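# Fixing the light first: Myfanwy Wogan on copying glass negatives

Myfanwy Wogan has spent most of her working life photographing other people's photographs. Her current job is the Rukard collection, 354 glass plate negatives made by a commercial portrait studio and kept in their original boxes until the building was sold. She spoke to Odair Quintana in February 2026, with the copying a little over half done.

The plates are dry gelatin on glass, most of them half-plate size. They were stored upright in slotted wooden boxes, 18 to a box where the box is full. Wogan says the upright storage is the main reason so many are usable. "Glass stacked flat carries the weight of everything on top of it. The bottom plate goes first, and it usually goes across the middle, through the sitter. Out of the whole collection I have 33 cracked plates, and most of those are chipped at a corner where the slot has held them too tightly."

She works with a camera on a vertical column, pointing down at a light panel. The column is an old Kröger enlarger stand with the head removed. The panel is a Ganance, which she bought second-hand after measuring three others.

"I measured them by photographing the bare panel at the working aperture and reading off values at the corners and the centre. A difference of a tenth of a stop I can correct. The first panel I tried was nearly half a stop down at one edge, and the fall-off changed as it warmed up. You can't correct for something that moves." She now switches the panel on before she unpacks anything and takes a blank frame at the start of each box. The blank frame is used afterwards to even out the illumination across every plate in that box.

Alignment takes her longer than exposure. She places a small mirror on the panel and adjusts the camera until the lens appears centred in its own reflection. "It is a very old method and it costs nothing. A spirit level tells you the camera is level with the floor. The mirror tells you it is parallel with the panel, and the panel is what the plate is lying on."

Asked about aperture, she gives f/8 for almost everything. Stopping down further gains depth she does not need on a flat object and softens the fine detail through diffraction. At f/5.6 the corners of her macro lens are slightly weaker. She tested both on the same plate, a seated woman in a patterned dress, and compared the weave of the fabric near the edge.
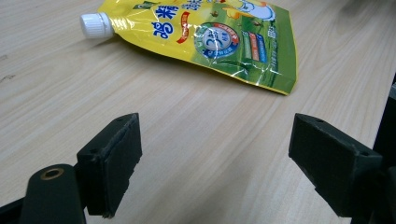
The plate goes emulsion side up, facing the lens. This produces an image that is reversed left to right, and it is flipped in software later. Some operators prefer to shoot through the glass to avoid the extra step. Wogan does not. "Old glass has bubbles and ripples in it. If you shoot through it you are adding the glass to the picture. Flipping a file takes no time and loses nothing."

She masks the panel around each plate with black card. Without the mask, light from outside the plate reaches the lens and lifts the shadows of the copy, and on a dense negative the effect is plain. The masks are cut to the nominal plate size with a margin of 2 millimetres, so that the edges of the glass are recorded as well as the image. Pencil numbers and retouching marks are often found in that margin.

Retouching is the subject on which she has most to say. The studio employed at least one retoucher, who worked in graphite directly on the emulsion side, softening lines under the eyes and filling small scars. On a print made at the time, the pencil work disappears. On a high-resolution copy it is clear.

"People ask me whether I take it out. I don't. The pencil is part of the negative. It was there when the print was made and the customer paid for it. If someone wants a version without it, they can make one from my file, but the file has to show the plate as it is."

Quintana asked whether the retoucher's hand could be identified. Wogan thinks there were two. One used small looping strokes and the other short parallel ones, and the second appears only in the later boxes. The studio's day books name sitters and prices and do not mention staff.

Cleaning is kept to a minimum. The glass side is wiped with a barely damp cotton pad, working inwards from the edge, and dried with a second pad. The emulsion side gets a hand blower and nothing else. Where the emulsion has begun to lift at the corners she does not clean either side, and the plate goes into a four-flap paper folder with a note for the conservator.

The capture itself is two exposures per plate, one set for the general density and one longer for the thick parts of the negative, usually collars, shirt fronts and christening gowns. Both are kept as raw files. She catalogues them in Drukuvura, which she describes as slow but predictable. "It writes a plain text record next to each image. If the program stops working, I can still open the record in anything. I have lost work to a cleverer catalogue than this one."

File names follow the box and slot number. An earlier attempt to number the plates by sitter was dropped in December, when it became clear that several plates had been put back in the wrong slots long before the boxes reached her. The slot number records where a plate was found and makes no claim about who is on it. Names are added in a separate field, with a note of the source.

Her daily output is lower than people expect. One full box is a good day, with checking. She inspects every file at full size before the plate goes back in its slot, looking at focus in the centre and at all four corners. If one corner is soft she checks the mirror again and repeats the plate.

The remaining boxes include most of the group portraits, which are on larger glass and will need a new mask and a higher camera position. Wogan intends to repeat the panel measurements before starting on them, as the larger plates reach closer to the edge of the lit area.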